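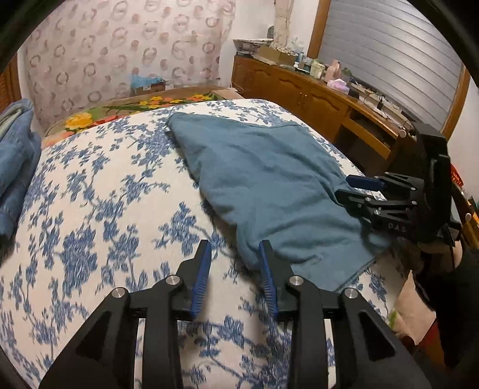 Ticket: Birthday panel shows wrong age and date on cast profiles

Product: Flusau entertainment site, profile pages
Component: Plunow birthday panel, version 3
Opened: July 12, 2021
Assigned to: Georges Hakim
Priority: 2
Status: Closed, fixed

Report

The profile for the actress who plays Inspector Juhász in Sistcombe shows her birthday one day early. The panel switched to her new age the evening before, and the automatic "Happy birthday" post went out on the site's social feed at the same time. Readers replied to say the date was wrong. Her co-star had already posted his own message on the correct day, so the two now sit side by side in the "Cast news" column with different dates.

Steps to reproduce

1. Open the Sistcombe cast page while logged out.
2. Select the Inspector Juhász profile.
3. Compare the date in the birthday panel with the date in the biography text.

Expected: both dates the same.
Found: panel date is one day behind the biography.

The fault does not appear on the profile of the actor playing her sergeant, whose birthday is in February.

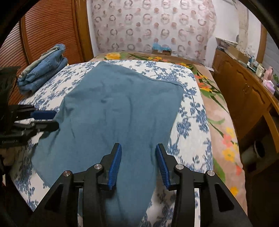 Investigation

Cleared the page cache and reloaded. No change.

Checked the biography text against the agent's press sheet. The text is correct. The error is limited to the panel.

Checked the record in the Plunow editor. The editor displays the right date, which explains why the desk did not catch it. The stored value is a full date and time, set to midnight UK time. In summer this is saved as 23:00 on the previous day in UTC. The editor converts it back to UK time before display. The panel and the social post job both read the UTC value and drop the time.

Winter birthdays are unaffected, as UK time and UTC match in those months.

Ran a check over all 1,981 profiles. Most hold a plain date with no time and are fine. The date-and-time format is found only in profiles made with the old "quick add" form, which was used when the second series of Sistcombe was announced and the guest cast had to go up in one afternoon. Of those, 19 have a summer birthday and show the wrong day.

Workaround in place during the fix

Social post job for birthdays switched off. Desk asked to write birthday items by hand and to take the date from the biography text. The early post was left up with a correction in the replies, at the editor's request.

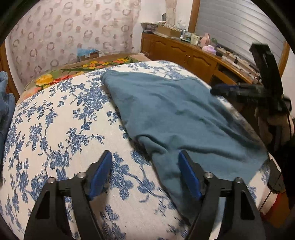

Fix

1. Converted the stored value to a plain date on every "quick add" profile, winter birthdays included.
2. Changed the panel to reject a birthday that carries a time. It now hides the age line and writes a warning to the log.
3. Removed the "quick add" form from the Plunow menu.
4. Rebuilt the cast pages and switched the social post job back on.

Checks after the fix

Inspector Juhász profile: panel and biography agree.
Repeat check over all profiles: no mismatch found.
Social post job, dry run for the next birthday in the list: correct day, correct age.

Notes

The "Born on this day" box on the home page has its own copy of the dates and is refreshed overnight. It may show the old value until the next run. A separate ticket has been raised to make it read from the profile record.

Closed by G. Hakim. Reopen if the desk sees another early post.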